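Stovero gallery: collecting examples at the desk

In August our small group in Lilville is recording demonstrations for Stovero, the learning system we build at Mutari. The goal is 3,000 examples of simple work around one desk and one cabinet. Until now we have 793.

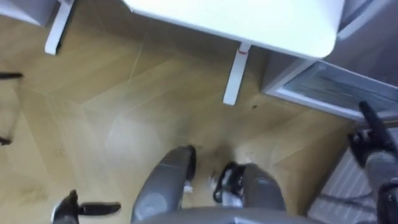
Right hand near the drawer, head camera.

Each example is saved with the camera view and the joint positions. We also keep the bad ones - the system must learn from them too. The next view looks down at the legs and feet on the parquet. 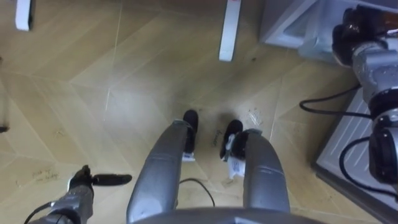

At the desk

The hand holds a small white object with a yellow-green top, near the brown bottle. For this part of the work we plan 600 examples.

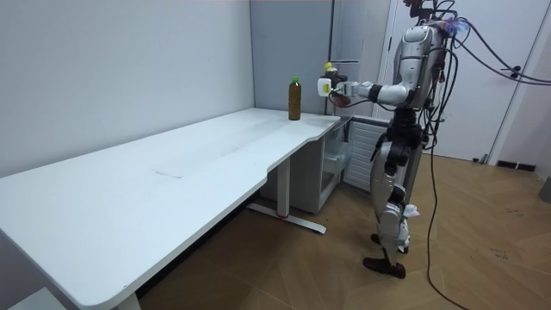

T. Leinonen, data collection lead

I will add more pictures when the next part is ready.

Contact | © Mutari, Lilville | Back to top
This site uses cookies. Accept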